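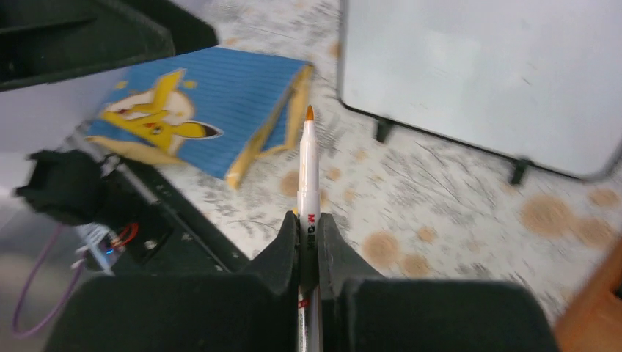 Fig. 1. Marker upright in the soft-pad fingers, wrist camera view.

Two Grippers, One Marker: Final Report
Tomos Meredith, Clerkport robotics lab course

What I was supposed to do

The assignment was to pick two sets of fingers, put each on the same arm, and say which one is better. I proposed finishing in January. My proposal also contained the sentence "setup should be quick," which my advisor, Dr. Vávra, underlined in pencil and left without comment.

The two candidates were the Loturell fingers, which are narrow, hard and came with the gripper, and the Plaltard fingers, which are wide, black and a little grippy to the touch. Both bolt onto the same two-finger base. The arm, the wrist camera and the controller stayed the same throughout, apart from one week when the controller had opinions of its own (see Delays).

Tasks

Task A was to pick up a marker pen and hold it upright, as if about to write something. Task B was to bring the fingertips to either side of a small block under the edge of a board, close on it, and shift the board a short way to the left. Task A sounds easy because people do it without looking. Task B sounds easy because I wrote the description before I tried it.

Each set of fingers got 36 tries at each task. A try counted if the grip survived a slow wrist turn and a fast one. I had to add the slow turn after discovering that the fast one sometimes finished before the marker noticed.

Task A results

The Plaltard fingers held the marker in 28 of 36 tries. The pads give slightly when they close, so a thin round barrel tends to settle between the tips and stay there. When they failed, they failed early, usually by knocking the marker over on the way in. Wide fingers need wide clearances, and I kept aiming as if they were the other ones.

The Loturell fingers closed on the marker nearly every time and then let it swing like a gate. If you only want to pick a pen up, they are fine. If you want the pen to point somewhere in particular, you and the pen will have to talk it over. I ended up with fewer than half of the tries passing the wrist turns, and I stopped blaming the markers after I had swapped them all.

I also learned that the wrist camera is a poor judge of character. During any quick move the picture smears, and a marker can look perfectly held in one image and be on the table in the next. I now wait for the arm to stop before I believe anything.
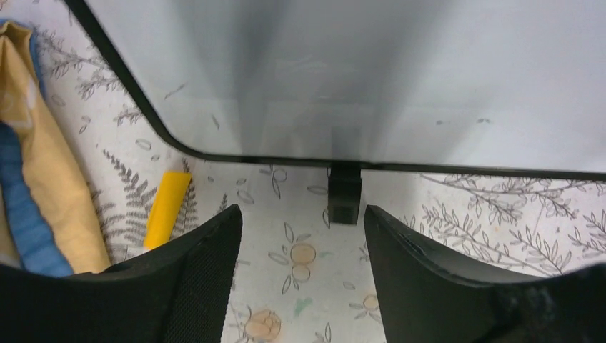
Page last changed: 9/4/19

Task B results

Things evened out here. The block is small and sits close under the board's edge, so the wide Plaltard tips had to come in low and slow. From the camera's position the fingers themselves hide a good deal of what is below them, and the last part of the approach was done mostly on faith. The narrow Loturell tips got in easily and pinched the block hard enough to move the board every time they were lined up. They were lined up less often than I would like to print.

I had planned to use the cloth pattern as a visual reference for position. The leaves all look alike to a feature matcher. On its best day it was certain the gripper had arrived at a leaf, and it was right, only it was a different leaf. I went back to measuring by hand.

Delays

The controller took 149 ms between receiving a close command and doing anything about it. I spent two weekends tuning gains before I thought to measure this. The fix was one setting. My control script is now 467 lines long, and a fair share of those were written to work around the setting. I have left them in because the script stops working when I take them out.

Which one is better

The Plaltard fingers for pens and other thin round things, the Loturell fingers for tight spots. Dr. Vávra asked for a single answer, so: Plaltard, if you are patient on the approach.

Still to do

Repeat Task B with the camera tilted farther forward. Try the Loturell fingers with a strip of rubber on the inside, which the lab tech suggested in the first week and which I wrote down and then ignored. Return the spare hex key to the drawer it came from.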